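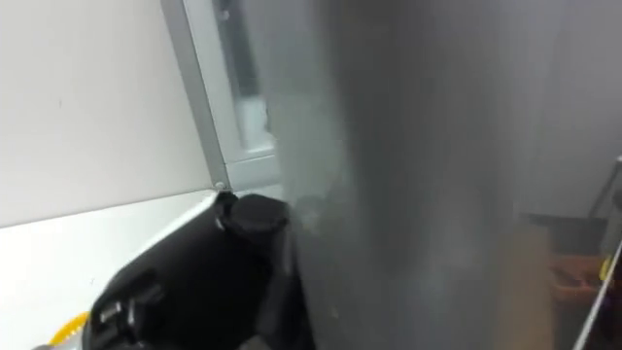
Trostum, progress report for March
To: Leokadia Szewczyk, Dedholm
From: Radosław Zawadzka

The method is unchanged: we train on views where something large and grey blocks half the picture, and ask the arm to carry on regardless. We now have 903 recordings, of which 17 had to be thrown out because the person labelling them (me) could not say what he was looking at. The arm was under no such handicap, having no opinion.

Results are better than in the last report. Of five test layouts, four now run from start to finish without a hand on the stop button. The fifth involves reaching past shiny metal, which the model still treats as open space.

Next month: more shiny metal. We would also like the second gripper mentioned in the original budget, if it still exists.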